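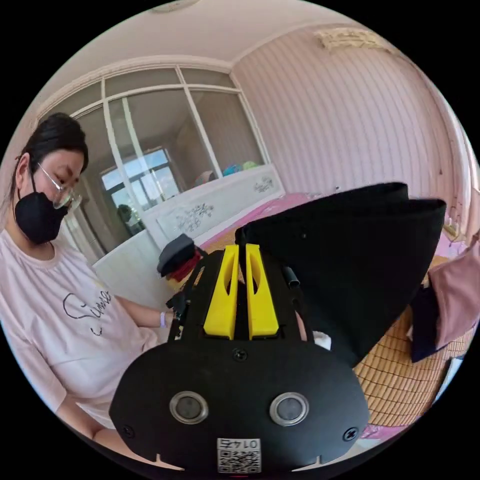

*Folding clothes on the bed, black fabric up by the fingers of the gripper.*

# Recording folding examples at home without wasting a month

Last updated 14 Feb 2025

I'm not convinced that a policy learns to fold laundry just because you feed it more laundry. Our first batch was 600 episodes and the model that came out of it could pat a pair of trousers. So take what follows as the method that has annoyed me least. It assumes you have a pair of hand-held grippers, charged and calibrated, and a person willing to tidy clothes with them.

## Before you record

1. Pick one surface and stay on it for the whole batch. A bed is fine. A patterned mat is fine too, whatever the Trinik notes say about plain backgrounds. I tried both and saw no difference I'd put money on.
2. Write down the label number of each gripper and which hand it goes in. Swapping hands halfway through a batch ruined 64 of our episodes before Kanchan Shakya spotted it in the logs.
3. Decide what "folded" means. Ours is: sleeves or legs in, two folds, on the stack. If two people would argue over whether an episode counts, the rule is too loose.
4. Leave some mess. Don't clear away every other garment, or you'll train on a bed that no house has.

## Recording

Start each episode with both grippers open and still. Count to two in your head, then move. Work at a pace you could keep up for an hour – the fast episodes look impressive and are mostly useless to us, as the fingers blur at the moment of the pinch.

Grip near an edge or a seam. Lift, carry, lower, open. If you drop the garment, pick it up and carry on. Brijesh Vishwakarma wants all drops thrown out and I disagree, but do tag them so he can.

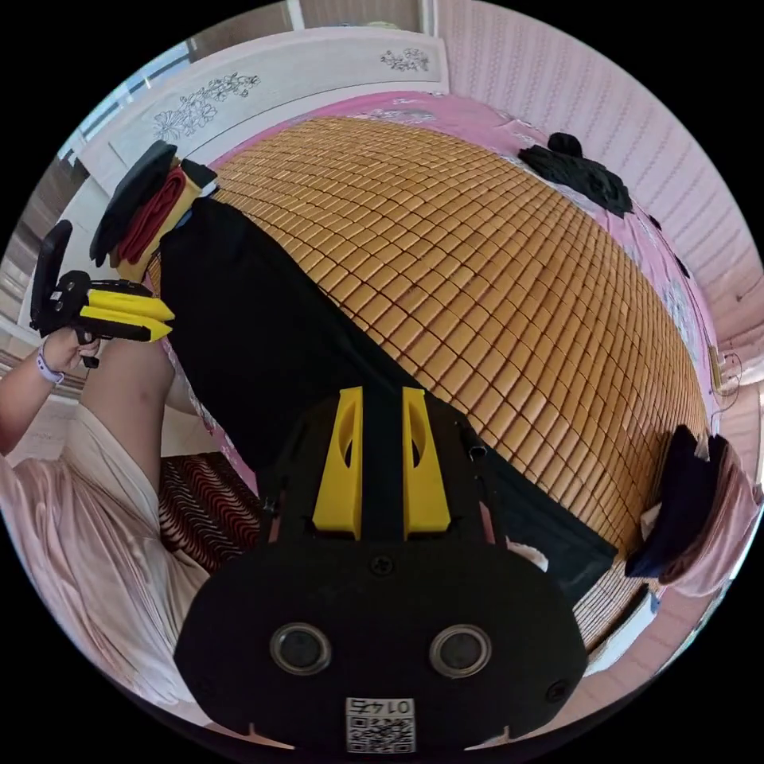
*Long black garment across the mat, folded stack at the head of the bed.*

Dark clothes on dark clothes are the hard case. The tracking usually copes but the depth estimate doesn't, and I've yet to see a setting in Londine that fixes it. Record them anyway and keep them under their own tag.

Stop after 200 episodes in a day. Past that, people begin to fold the same way every time, and you're paying for copies.

## Checking

Replay one episode in ten at full speed. Reject it if:

- a gripper leaves tracking for more than a second
- a bare hand does the folding
- the start pause is missing

We kept 1101 episodes from the November round. The success score went up, on our own test, with our own clothes. Qianru Liang is repeating it in a different room with someone else's wardrobe, and I'd wait for that before quoting any number.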